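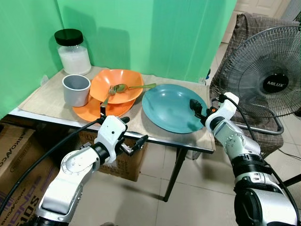 Small table for a rental kitchen, wall side or window side?

Posted by Gronilow, 1/22/25

Hi all! We moved into a unit in December and the kitchen is tiny. There's one bit of wall left for a table (I eat there, sort mail there, everything) and the landlord's paint marks if you so much as look at it. I'd like to push the table right up to the wall but I'm worried about scuffs. The other choice is under the window, where the heater is. Which would you do? I can't drill, and I've got 30 dollars left to spend.

Farouk

Wall, for sure. We had ours over the heater one winter and the top cupped so badly a pea would roll to the middle. Stick felt dots on the back edge, the thick ones, and leave a finger's width of gap. Wash the marks you've already got with plain dish soap and a soft cloth, no scrubby sponges! Those leave a shiny patch and then you've got a new problem.

Brundusell

window

Pavent

I'm with Farouk. I'd also check the legs, as metal ones with no caps will chew up vinyl flooring and that comes out of your bond a lot faster than a bit of grubby paint. Rubber caps from the hardware store, 3 dollars a pack at mine. Measure the leg first (I bought the wrong size, twice). And if you go with a white top, get a cloth or placemats for it, the colour of tea does not come out of mine.

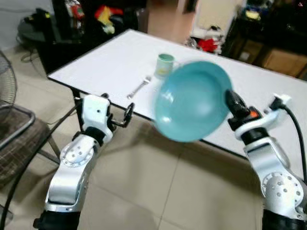 White top, thin dark rim, black metal leg.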